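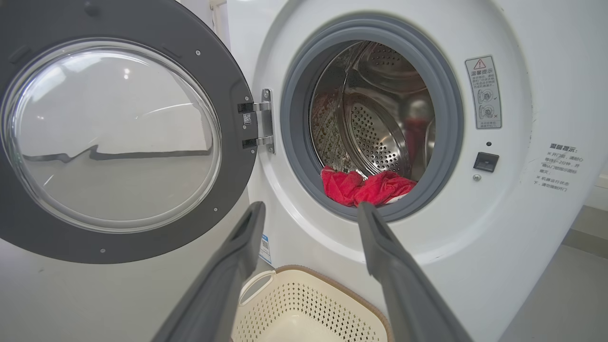 Guten Morgen zusammen. Thema heute: Waschen in der Gemeinschaftswaschküche, Haus Hamel. Ich fange mit dem Entladen an, da bekommen wir die meisten Rückfragen. Wenn die Tür offen steht, liegt oft noch ein Stück unten auf der Lippe der Gummidichtung, so wie das rote Tuch mit den weißen Stellen. Solche Teile zuerst herausnehmen, dann den Rest aus der Trommel. Danach einmal mit der Hand in die Falte der Dichtung greifen. Im Dezember hatten wir dort 3 einzelne Socken und einen Schlüssel.

(Kurz warten, Fragen zur Dichtung gleich hier.)

Zur Tür: Nach Programmende ein bis zwei Minuten warten, erst dann öffnen. Bei laufender Maschine nicht am Griff ziehen. In Hamel gab es im letzten Jahr mehr als 200 Waschgänge im Monat, und die häufigste Reparatur war der Türverschluss. Die Firma Dratel hat dafür zuletzt 405 Euro berechnet.
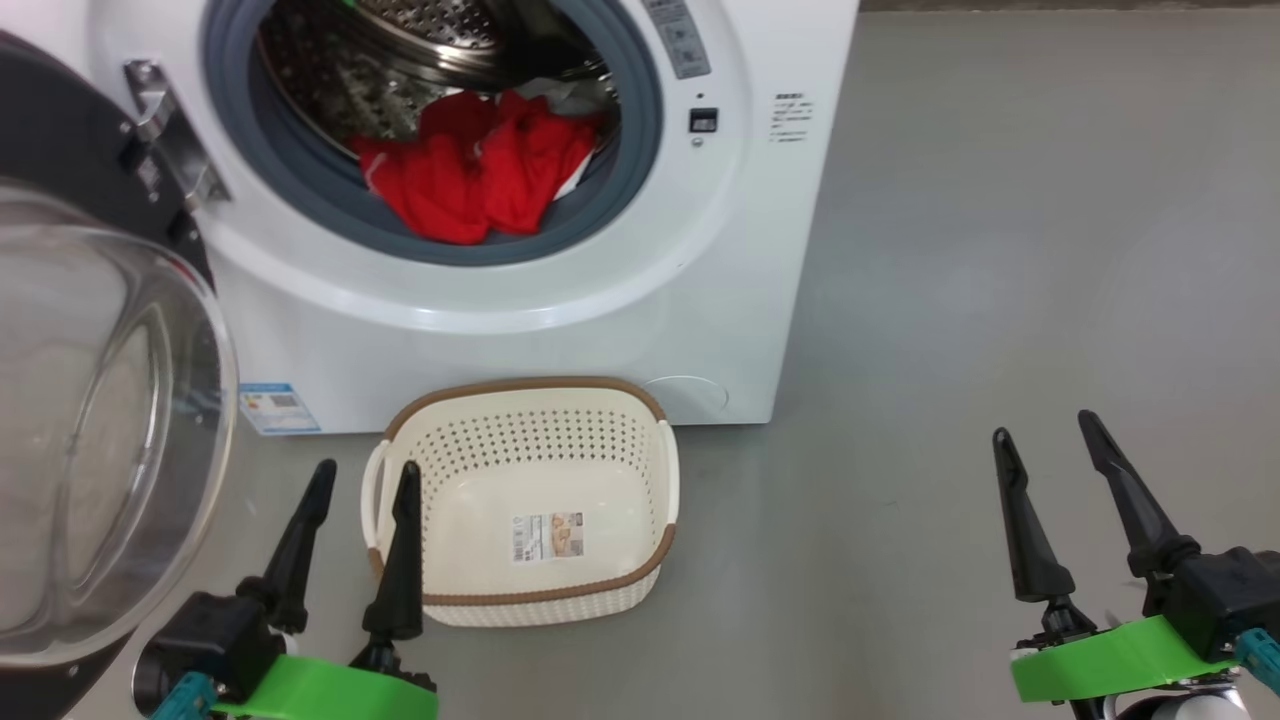

Zum Korb: Er kommt vor die Maschine auf den Boden, möglichst dicht an die Tür. Wer die Wäsche über dem Arm trägt, verliert unterwegs etwas. Rote Sachen beim ersten Mal getrennt waschen, auch wenn auf dem Etikett nichts steht.

Flusensieb: Das Reinigen übernimmt Kolum, bitte nicht selbst aufdrehen. Störungen an Kolum melden, mit Hausnummer. Für Hamel ist das die 49.

(Handzettel austeilen. Danach Überleitung zum Trockenraum und zu den neuen Leinen von Grirkon.)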